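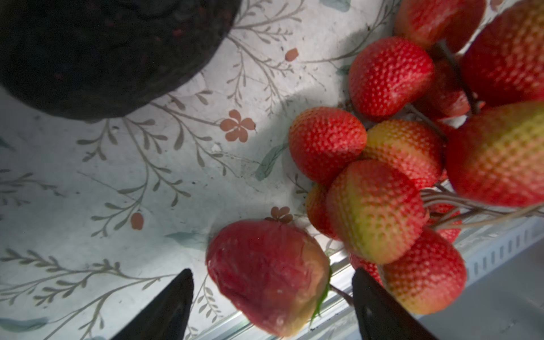
Home Explore Threads Log in

Thread by Margaux Boyer

We put a picking arm on the sorting line at Kinport in March. A few people asked how it's going, so some notes from the floor.

1/ I run the afternoon shift. 22 people, mostly packing fruit and decorations. The arm is a Bodin with a two-finger gripper.

2/ It trains on artificial fruit. Strawberries are the hard ones. They come in bunches, and the stems tangle.

3/ Management's target was 200 picks an hour. On Friday we got 50. Lionel Guillot does over 200 by hand and talks the whole time.

4/ No one has been let go. Two people moved from sorting to watching the arm. One likes it. The other asked to go back and did.

5/ Watching is tiring in a different way. Your hands are free but you can't look away. We went to 40 minutes on, then swap. That helped more than the new chairs.

6/ Wrists: Lionel says his are better on the days he sets up trays for the arm. He'd still like to know what happens to the piece rate. So would I. I've asked twice.

7/ What I'd tell another site: get the pay question answered in writing before the machine is plugged in. We did it the other way around.

8/ Someone from the Kendska plant asked if it can do real fruit. Not on our line yet. I'll post when that changes.

Last updated: March

Related threads
Swapping shifts at Kinport, how we set it up
Cesus label printer, the jam that keeps coming back
What we pay per tray and why it varies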